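# kalora-sort

Simulated tabletop sorting task for the Kurek planner. Version 3 of the scene files, used from April onwards. 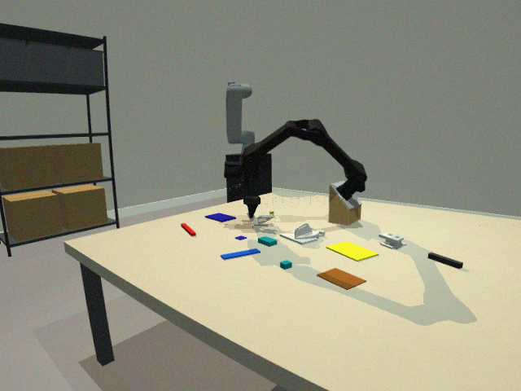

Each episode starts from a seeded layout of blocks, plates, bars and grey parts. The planner gets object poses from the simulator by default; pass `--poses=estimated` to run the perception node instead.

## Running

```
kalora run --scene table_b --seed 40
kalora replay logs/last
```

Replays are deterministic only if the physics step is left at its default.

## Contents

- `scenes/`: 114 layouts, 25 of them held out for testing
- `planner/`: grasp sampling and path search
- `checks/`: collision and joint limit tests

A full pass over the test layouts takes roughly 90 minutes on the Droltside machine.

## Known problems

- Thin bars lying at an angle are sometimes given a grasp across the long axis. Set `grasp.min_width` by hand for now.
- Pose estimates drift when the arm's shadow falls across a plate. Colour thresholds are in `perception.yaml`.
- The shelving has no collision mesh, so paths may pass through it.

Scene assets come from the Sekham set. Please send layout fixes to Valdis Siliņa with the seed and the log attached.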